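Capacity Is a Claim, and It Should Be Measured Like One

Jenő Veres
14 Oct 2019

The number on the bottom of a plastic container is almost always its brim capacity: the volume it holds when filled level with the top edge on a flat surface with no disturbance. It is a real quantity. It can be measured with a scale and a jug of water, it is repeatable, and two people who measure the same container will get close to the same answer. My objection is that it describes a condition in which the container can't be used.

I keep a Narkitell storage tub on the shelf over my desk. The molded figure on its base is 729 ml. Filled to the level where I can put the lid on without displacing liquid, carry it across a room and tip it to pour without losing any over the side, it holds 400 ml. Some of that gap is due to my own caution and a steadier hand would narrow it. A large part is due to the geometry of the tub and would be there for anyone.

Tapered containers are where the problem is worst. Almost every inexpensive cup, tub and bin made by injection molding is wider at the top than at the base. The taper lets the part come off the mold core, and it lets finished parts nest in a carton. Both are good reasons and I have no quarrel with them. The effect on volume is that the upper part of the container holds more per unit of height than the lower part. The last stretch below the rim, the part no sensible person fills, contributes more to the stated number than any other stretch of the same height.

A straight cylinder loses capacity in proportion to the headspace left empty. A tapered vessel loses it faster. Two containers with the same brim capacity, one straight and one steeply tapered, are therefore different in use, and the label hides the difference. The steeper the taper and the shallower the body, the more the label flatters the product.

The lid makes it worse. Many lids seat with a plug that projects down into the opening. The Grandivow pantry line uses a plug 8 mm deep. Any liquid standing in that band is pushed out when the lid goes on, so the container can't hold its stated volume while closed. The product is sold as a closed container. I would call the stated capacity of a lidded vessel measured without its lid an error, and if it appeared in an engineering drawing it would be marked as one.

The usual defense is that brim capacity is unambiguous. There is exactly one brim. Any other reference level requires a decision, the decision could be made differently by each manufacturer, and the buyer would end up comparing numbers that don't share a basis. I take this argument seriously. A bad standard evenly applied is often better than several good ones applied at random, and anyone who has tried to compare backpack volumes knows what the second situation looks like.

But the argument assumes brim capacity is applied evenly, and it isn't. A container with a pour spout has a brim that is lower at one point than everywhere else. Some makers measure to the bottom of the spout and others to the general plane of the rim, ignoring the fact that the water would already have left. A container with a rolled rim has an inner shoulder where the wall begins to curve outward and a crest slightly above it. Water filled to the crest stands in the curve of the roll, and a small increase in height there covers the full width of the opening. The choice between shoulder and crest is a decision of exactly the type the defense says we have avoided.

There is also surface tension. A careful technician can fill a clean vessel above its rim. I don't accuse anyone of doing this on purpose. I only note that "full to the brim" has a tolerance, that the tolerance grows with the width of the opening, and that I have yet to see it printed on a tub.

Laboratory glassware settled this question long ago. A beaker has a nominal capacity marked by a line well below the rim, and the space over the line is understood to be working room. Drinking glasses for beer and wine in many countries are sold with a fill line for much the same reason, with the added motive that somebody is paying for the contents. In both cases the maker picks a level at which the vessel works and states the volume at that level. The rim is free to be wherever the design needs it.

Household containers could follow the same practice at nearly no cost. A fill line can be engraved in the mold once and reproduced on every part. It adds no material and no cycle time. Where the wall is too thin or too smooth for a molded line, the base marking could carry two numbers, one to the brim and one to a defined level below it. I would set that level at the bottom of the lid plug where there is a lid, and at a fixed fraction of the inside height where there isn't. The fraction matters less than agreeing on it.

Three objections come up whenever I raise this.

The first is that buyers don't read the base. Probably true in the store, where the container is bought by eye. It is less true online, where the listing has a photograph with no sense of scale and a number in the title, and the number does most of the work. Jimberg's catalog sorts its whole container section by stated capacity. A buyer who filters for a given size gets a list in which straight-sided jars and shallow tapered bowls are presented as equivalent.

The second is that dry goods don't behave like liquids. Flour can be heaped and pasta leaves voids. Correct, and brim capacity is no better at handling either. A working volume for liquid is at least a lower bound that the user can rely on.

The third is that color variants and shared tooling make relabeling a nuisance. I find this the weakest of the three. Variants of one cup usually come off the same tool with a different pigment in the hopper. Shrinkage does vary a little with pigment, but the variation is small compared with the headspace error I am describing. One engraving serves the whole range.

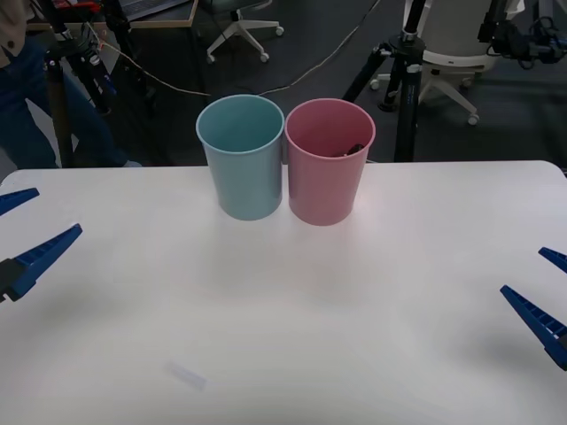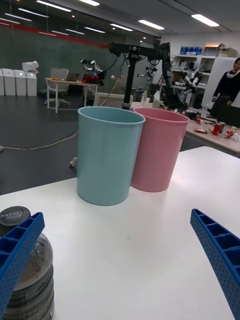
Tapered plastic containers of one shape, in two colors.

The stronger form of the tooling objection is about old molds. A mold may run for many years, and nobody is going to pull a working tool out of production to add a line. I don't ask for that. A requirement that applied to new tooling only would leave the old parts alone and would still change most of what is on the shelf over time, as worn molds are replaced. The listing text and the carton label, on the other hand, can be changed at the next print run.

One manufacturer I know of has already moved. Rácz began printing a working volume beside the brim volume on its larger tubs last December. The two figures are the same size and the working volume comes first. On the straight-sided models the numbers are close. On the tapered ones they are far apart, and a buyer comparing the two shapes can now see what the taper costs. I suspect the sales staff did not enjoy the first few months of that.

My own practice is cruder. I fill a new container to the level I would use, weigh the water, and write the result on the base with a paint marker. For the tub on the shelf, that means a handwritten 400 beside a molded 729. The marker wears off after enough dishwasher cycles and has to be redone.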